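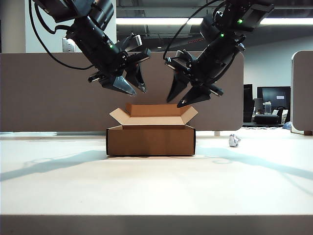 Two grippers over an open carton.

Service intervals on the Panano compressors

2022-10-23

I have now finished reading the new service agreement for the compressed air plant at Bristbridge, and these are my notes on it. The plant is two Panano screw compressors, a refrigerant dryer, a receiver and three filters. Radulović has held the contract from the start. The old agreement was a fixed number of visits a year with parts charged separately. The new one is priced on running hours and includes the ordinary wearing parts.

Running hours sound like a simple measure, but the controller keeps two counters. One counts the time the motor is turning. The other counts the time the machine is on load, meaning the inlet valve is open and air is being delivered. Our second compressor spends much of its life off load, with the motor turning and very little air going out. The draft said only "hours". I asked which counter was meant and the final text now says motor hours, which is the correct one for oil and bearings. It is the less favourable one for the inlet filter, which does most of its work on load, but a filter is cheap and I did not argue.

The interval has a tolerance of 200 hours either side. That matters more than it looks. If a visit is made early, the next one is counted from the visit and the early hours are lost. If it is made late, the next is still counted from the date it was due. Over a few years a supplier who always comes early will fit in an extra visit. The wording now says that both are counted from the due figure. Radulović accepted this without comment.

Oil is the next item. The agreement includes the oil but did not say whether it included a sample. We had samples taken under the old arrangement and they were useful in July, when the acid number on the first machine rose well ahead of the oil's expected life. The compressor house was hot and the cooler had a layer of fluff on the intake side. We cleaned the cooler, changed the oil early, and the discharge temperature came back to 80 degrees. Without the sample we would have found out later, probably by way of varnish on the rotors. Sampling is now listed as a line of its own, with the result to be sent to us in full and not as a coloured square.

The dryer has its own schedule and its own problem. The drain on it is a timed solenoid, and a timed drain is either open too long or not long enough. I have wanted a level-sensing drain for some time. The agreement covers replacement "like for like", so a failed timed drain would be replaced with another timed drain. I left that clause alone and will buy the better drain separately. Changing it under the contract would have meant repricing the dryer section, and the saving did not justify the letters. 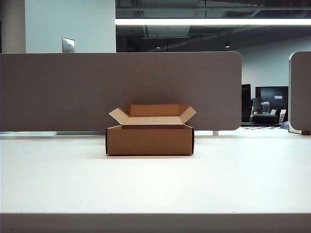 Parts held on site are covered by a schedule at the back. Radulović supplies one full service kit per machine and we keep it in the stores: separator element, oil filter, air filter, seals and a minimum pressure valve kit. The stock remains theirs until it is fitted. My concern was identification. The two compressors are different sizes and the separator elements are close enough in diameter to be confused by somebody working at night with a torch. A carton like the one in the photo, plain brown card with no printing or label to be seen on it, tells a fitter nothing, and I have found kits in our own stores decanted into boxes much like that. The schedule now requires the part number and the machine number on the outside of every box, on an end face so that it can be read on a shelf. Rubber parts also need a date on the bag. An O-ring from an old kit can look perfectly good and still take a set within weeks.

Response time was the longest section and the one I trust least. It promises attendance, and attendance is a person arriving. It makes no promise about air. With both machines healthy, one carries the factory and the other covers the peaks, so a single failure is an inconvenience. With one already stripped for service, a failure of the other stops everything. I asked for service visits on the two machines to be kept apart, and for the stripped machine to be back on load before the fitter leaves site. The first was agreed. The second was agreed "where reasonably practicable", which I have let stand.

Reporting goes through Dokside, which we already use for the boiler and the lifts. The fitter fills in a sheet of 20 readings at each visit. Most are taken straight from the controller display, so they are only as good as the sensors behind them. Two are taken by hand: the differential across the separator and the motor current on each phase. I asked for those to be mandatory, so the sheet cannot be closed with them blank. Dokside allows this, although the setting is in the form template and not in the asset record, and it took me most of an afternoon to find it.

I have also kept our own weekly readings going. They take one person 40 minutes including the walk — more if the receiver drain has blocked again. The contract does not require them and the service engineer does not look at them. They are the only record of how the plant behaves between visits.

Still open: who pays for disposal of condensate if the oil-water separator is found to be undersized. The agreement is silent on it. I have put the question in writing and will add the reply to this post when it comes.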